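Updated January
By the Ifans course team

Chapter 4. What a Safety Rule Covers

Most rules for robots in the home begin with force. The Drerkia code, which many buyers now ask for by name, gives 42 clauses to it and two to the things being handled. A supplier can meet every clause and still have a machine that ruins the washing. The code's defenders call this a matter of scope. Students should ask who set the scope.

Laundry is a fair test. Cloth has no fixed shape, so a rule that speaks of "the object's edge" says very little about it.

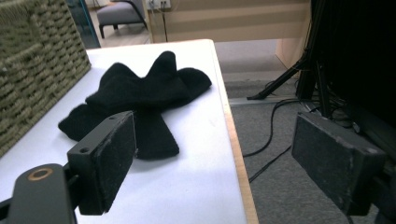

Fig. 4.1 Black knit socks in a pile between the gripper fingers.

The Rekness guide asks for 2,000 trials before a claim of reliable grasping is made. The number sounds strict — until one reads that all of them may use the same item. At Jeltcombe, a review of 80 test reports found that few gave the state of the finger pads. Foam picks up dust and scuffs, and a worn pad may not hold as a new one does. No clause in either text says when to change it.

Nor do they say much about what stands nearby. A woven basket on the work surface is part of the task, and the guide treats it as background.
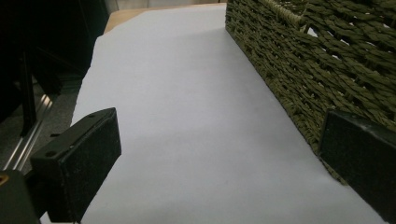
4.1 Reading a clause closely

Take any clause and underline the verb. "Should" binds no one. "Shall" binds the supplier, but only if the clause also says how the result is to be checked.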